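Sitzkissen, die unterschätzte Fläche

Vierzig mal vierzig Zentimeter, mehr ist es meistens nicht. Und trotzdem hängt an diesem Quadrat, ob man beim Abendessen noch ein Glas nimmt oder nach dem Nachtisch anfängt, auf die Uhr zu schielen. Stuhlkissen also. Kein großes Thema, dachten wir in der Redaktion. Dann kamen auf einen kleinen Aufruf im Newsletter 414 Zuschriften, die meisten lang, viele wütend. Rutscht. Klumpt. Färbt ab. Bänder gerissen nach drei Wochen. Eine Leserin schrieb nur: "Bitte endlich mal was über die Schleifen!!"

Bitte sehr.

Anfangen muss man beim Stuhl. Der weiße Küchenstuhl mit Lehne aus Stäben oder Sprossen ist seit Jahren nicht kaputtzukriegen, er steht in Studenten-WGs, in Ferienwohnungen, in Küchen, die sonst alles mit Beton machen. Schön ist er, hart ist er auch. Nach einer halben Stunde merkt man die Kante. Nach einer Stunde merkt man, dass man keine zwanzig mehr ist. Kissen drauf, fertig? Schon, aber welches.

Auf Weiß geht erstmal alles, sagt man. Stimmt halb. Ein cremefarbenes Kissen auf einem reinweißen Stuhl sieht aus wie ein Waschunfall. Grau auf Weiß: Wartezimmer. Senfgelb hatten wir jetzt lange genug. Was erstaunlich gut funktioniert, ist der harte Kontrast, also Schwarz und Weiß, und zwar groß. Große Blüten, dicke Umrisse, gerne nur ein einziges Motiv auf der ganzen Fläche. Chrysanthemen zum Beispiel, die sind gerade überall, auf Vorhängen, auf Tapeten, auf Teetassen, und auf dem Kissen machen sie sich vieleicht am besten, weil das Rund der Blüte sich gegen das Quadrat stellt. 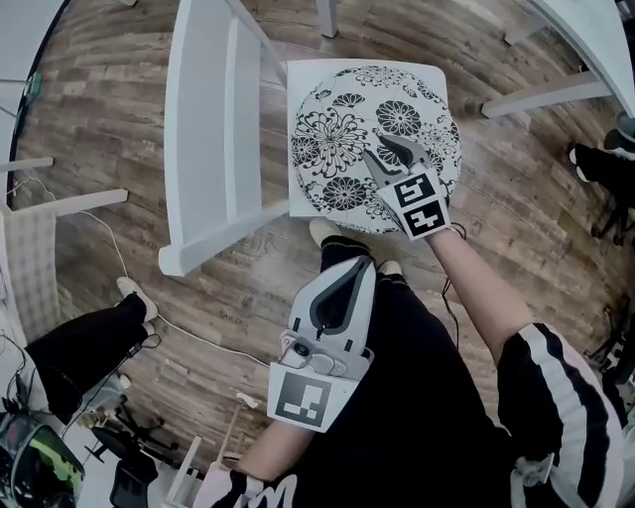

Dazu ein Holzboden, und der Stuhl braucht nichts weiter. Dielen sind der beste Freund vom Schwarzweißmuster, sie nehmen ihm das Strenge. Auf Fliesen wird es schnell kühl. Auf Teppich, nun ja, Geschmackssache, wir haben es probiert und wieder weggeräumt.

Kleiner Haken bei einem weißen Grundton: Rotwein. Tomatensoße. Kinderhände. Wer Weiß auf den Esstischstuhl legt, braucht einen abnehmbaren Bezug, Punkt. Reißverschluss bitte an der Rückseite und lang genug, dass man die Füllung auch wieder hineinbekommt, ohne zu fluchen. Bei unserem Durchgang durch die Läden hatten erschreckend viele Modelle entweder gar keinen oder einen, durch den gerade mal eine Faust passt.

Apropos Füllung. Hier trennt sich's.

Schaumstoff: Bleibt in Form, sieht auch nach Jahren ordentlich aus, wird im Sommer warm. Mindestens drei Zentimeter, sonst sitzt man doch wieder auf dem Holz. Ab sechs Zentimetern stimmt die Höhe zum Tisch nicht mehr und die Knie stoßen an.

Polyesterwatte: Billig, weich, waschbar. Wandert. Nach ein paar Monaten hat man vier dicke Ecken und in der Mitte nichts. Durchgeheftete Kissen halten länger, die mit den kleinen Knöpfen oder Stichen.

Wolle: Teuer, herrlich. Klimatisiert, klumpt kaum, muss aber gelüftet werden und verträgt die Maschine nur, wenn es ausdrücklich draufsteht.

Kapok, Dinkel, Kirschkern: für Liebhaber. Dinkel raschelt. Wer das mag, mag es sehr.

Zu den Marken. Tandwood, eigentlich Stuhlbauer, legt seit dem Frühjahr eigene Kissen dazu, passgenau für die hauseigene Sprossenserie, 49 Euro das Stück. Viel Geld. Dafür sitzt das Ding, vorne leicht gerundet, hinten ausgeklinkt für die Lehne. Dadotell kommt aus der Stoffecke und bedruckt Baumwolle mit großen Blumen, Farben auf Wunsch, Lieferzeit leider auch auf Wunsch, so kam es uns jedenfalls vor. Bestellt haben wir im Winter, gekommen ist das Paket im Mai. Schöner Druck, sauber vernäht, Motiv ordentlich mittig. Das ist übrigens ein Punkt, auf den man im Laden schauen sollte: Bei einem einzelnen großen Motiv sieht man jeden Zentimeter, um den es verrutscht ist. Bei Streublümchen verzeiht das Auge alles.

Plunow macht nur Füllungen, keine Bezüge. Kann sich lohnen, wenn der alte Bezug noch gut ist und innen alles platt. Zuschnitt nach Maß, auch krumme Maße, unser Stuhl hatte 41 Zentimeter Sitztiefe, kein Problem.

So, und die Schleifen. Bindebänder sind das eigentliche Drama der Branche. Zu kurz, zu glatt, an der falschen Stelle angenäht. An einer Lehne mit senkrechten Stäben kann man wunderbar knoten, wenn die Bänder lang genug sind, um einmal herumzugehen und noch eine Schleife zu geben. Fünfundzwanzig Zentimeter pro Band, darunter wird es Fummelei. Alternative: ohne Bänder, dafür Antirutschmatte drunter. Die gibts als Meterware, zuschneiden, einen Finger breit kleiner als das Kissen, hält bombig. Auf lackierten Stühlen vorher testen, manche Matten kleben sich mit der Zeit fest und hinterlassen ein Muster, das keiner bestellt hat. Klett geht auch, frisst aber Strumpfhosen.

Pflege, kurz: Einmal die Woche aufschütteln und wenden. Muster nur auf einer Seite? Dann wenigstens um neunzig Grad drehen, geht bei quadratischen Kissen ohne Bänder problemlos. Schwarzweiß nie heißer als 30 Grad waschen, auf links, ohne Weichspüler. Schwarz grault sonst aus und Weiß wird grau, am Ende treffen sich beide in der Mitte. Trocknen liegend. In Form ziehen, solange der Stoff feucht ist.

Und muss an jedem Stuhl das Gleiche liegen? Muss es nicht. 2 gemusterte, der Rest uni, das reicht am Esstisch völlig. Ganz mutig: nur eins. An dem Platz, um den sich sowieso alle streiten.

Wer selber näht, findet bei Ajayi Reststücke im Großmuster, oft gerade groß genug für einen Bezug. Rückseite dann aus altem Bettlaken.

Weitere Beiträge aus Wohnen
Esstisch ausziehen, ohne sich zu klemmen
Dielen ölen: wann, womit, wie oft
Vorhänge kürzen in der Mietwohnung
Kabel unterm Tisch, fünf Lösungen
Leserpost: Mein hässlichster Stuhl

Kontakt | Impressum | Datenschutz | Alle Rechte vorbehalten | Nach oben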